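Caixa organizadora com divisórias

Uma caixa organizadora com divisórias é um recipiente raso, repartido em células, usado para guardar separadamente peças de pequeno tamanho, como parafusos, botões, contas, anzóis ou componentes eletrônicos. É comum em oficinas, ateliês de costura e bancadas de eletrônica. Em Portugal usa-se também o nome «caixa classificadora».

Materiais e construção

A maioria dos modelos atuais é de plástico transparente, que deixa ver o conteúdo sem abrir a tampa. Os plásticos mais usados são o poliestireno, rígido e brilhante, e o polipropileno, mais flexível e menos sujeito a rachaduras. Alguns plásticos incolores têm um leve tom azulado e, pousados sobre uma superfície lisa, tomam em parte a cor dela.
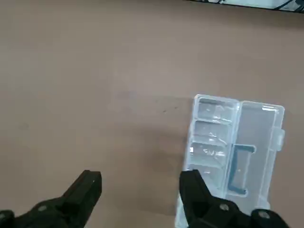 As divisórias podem ser fixas, moldadas com o corpo da caixa, ou removíveis, encaixadas em ranhuras nas paredes. As removíveis permitem juntar duas células vizinhas, mas deixam por vezes uma folga na base – por ela passam arruelas finas e contas miúdas.

Disposição das células

A disposição mais simples é a grade de células iguais. Outra, também frequente, combina uma coluna de células pequenas com uma única célula longa e estreita, própria para pinças, agulhas, brocas ou canetas. O catálogo da Stangate, de junho, lista 14 modelos de grade e 19 de disposição mista. A linha Midix, do desenhista Jonatan Engström, inclui apenas caixas mistas.

Uso na bancada

A caixa é geralmente colocada ao lado da área de trabalho, com o lado longo voltado para quem a utiliza ou perpendicular à borda da mesa. Um tampo fosco produz menos reflexos que um brilhante e facilita a localização de peças caídas. Marcas de atrito no tampo são comuns onde se arrastam caixas e ferramentas.
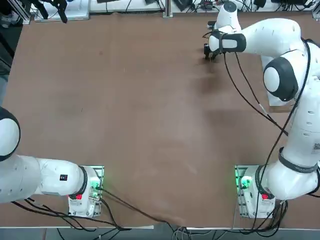 Limpeza e conservação

O poliestireno é lavado com água morna e detergente neutro. Álcool concentrado e acetona podem torná-lo opaco ou abrir fissuras. O pó acumulado nos cantos sai com um pincel seco.

Ver também

Caixa de ferramentas
Gaveteiro
Porta-joias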